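Waklow Bettmachen - Datensatzkarte / README

Stand November, Version 3. Ersetzt die alte Liesmich aus Version 2, die bitte löschen, da stehen noch falsche Ordnernamen drin.

Worum es geht

Betten und was darauf liegen bleibt. Laken glattziehen, Kleinkram wegräumen, Kissen zurück an das Kopfteil, Decke drauf. Alltag im Schlafzimmer, nur eben in vielen kurzen Stücken. Insgesamt 925 Durchgänge, ein Durchgang = ein Bett von "benutzt" bis "fertig" oder bis Abbruch.

Der Teilsatz Bullthorpe ist neu dabei, der Teilsatz Wikström unverändert übernommen. Wikström hat nur Einzelbetten, Bullthorpe auch breite.

Ordner

waklow/betten - die Durchgänge
waklow/listen - Gegenstandslisten pro Durchgang, Textdatei, eine Zeile pro Ding
waklow/notizen - Freitext, ungeordnet, teils Stichworte
waklow/alt - nicht benutzen

Die Listen sind von Hand geschrieben. Schreibweise schwankt (Plüschtier / Kuscheltier / Stofftier), wird in Version 4 vereinheitlicht. Bis dahin vor dem Auszählen selber zusammenfassen.

Ablauf eines Durchgangs

Erst alles runter, was nicht aufs Bett gehört. Dann Laken, immer vom Kopfende her. Dann Kissen, dann Decke. Reihenfolge ist nicht erzwungen, in Wikström wird öfter mit den Kissen angefangen. Steht dann in der Notiz.

Abgebrochen wird, wenn das Laken von der Matratze rutscht oder nach 6 Minuten noch kein Ende in Sicht ist. Abbrüche bleiben drin, Feld "ende" = abbruch. Wer nur fertige Betten will: danach filtern.

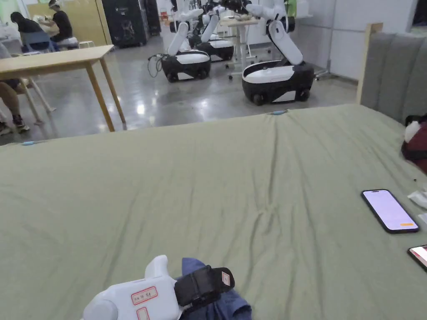
Laken machen die meiste Arbeit, Falten vor allem. Als glatt gilt ein Laken, wenn von der Bettkante aus keine Falte mehr einen Schatten wirft - klingt streng, geht aber mit etwas Übung. Einfarbige Laken sind dafür besser als gemusterte, auf dem salbeigrünen sieht man die Falten gut, wie sie zur Mitte und zum hinteren Rand laufen. Klammern am Rand, so wie die kleinen hellblauen dort, werden in der Liste unter "halter" geführt und gelten nicht als Kleinkram, also nicht mit abräumen. Telefone, Tücher und Taschentücher dagegen schon. Stofftiere sind ein Sonderfall: am Kopfteil dürfen sie bleiben, mitten auf dem Laken nicht.

Was zählt als Kleinkram

Alles, was in eine Hand passt und lose liegt. Telefone kommen in die Schale, Display egal ob an oder aus. Benutzte und unbenutzte Taschentücher werden gleich behandelt, in den Eimer. Zerknüllte Stofftücher nicht falten, nur runter vom Bett und in den Korb. Ladekabel aufrollen wäre schön, ist aber keine Pflicht und wird auch nicht gewertet.

Kleidung zählt extra, Feld "kleidung". Einzelne Socken leider mal hier, mal da einsortiert, das ist ein bekannter Fehler.

Bekannte Probleme

- In Bullthorpe fehlen bei einigen Durchgängen die Listen. Feld ist dann leer, nicht null.
- Farbangaben der Laken nach Augenmaß. Grün und Graugrün gehen durcheinander.
- "kopfteil" heißt in Wikström noch "rückwand". Gleiche Bedeutung.
- Spannlaken und flache Laken stehen im selben Feld. Trennen geht nur über die Notizen, mühsahm.
- Daunendecken kaum vertreten, Sommerdecken zu viele.

Nicht enthalten

Bettwäsche wechseln, Kopfkissen beziehen, Matratze wenden. Beziehen liegt in einem eigenen Satz namens Allov, der hat andere Felder und lässt sich nicht einfach dranhängen. Hochbetten und Kinderbetten mit Gitter auch nicht.

Nutzung

Zum Üben und Auswerten frei innerhalb des Projekts. Weitergabe nach außen nur mit den Listen zusammen, ohne die sind die Durchgänge schwer zu lesen. Bitte immer die Version dazuschreiben, die Nummern der Durchgänge haben sich zwischen 2 und 3 verschoben.

Offen für Version 4

Schreibweisen vereinheitlichen
Socken neu zuordnen
fehlende Listen nachtragen, soweit Notizen da sind
Feld für Lakenart, endlich
mehr Winterdecken aufnehemen

Korrekturen bitte als Textdatei in waklow/notizen ablegen, Nummer des Durchgangs in die erste Zeile.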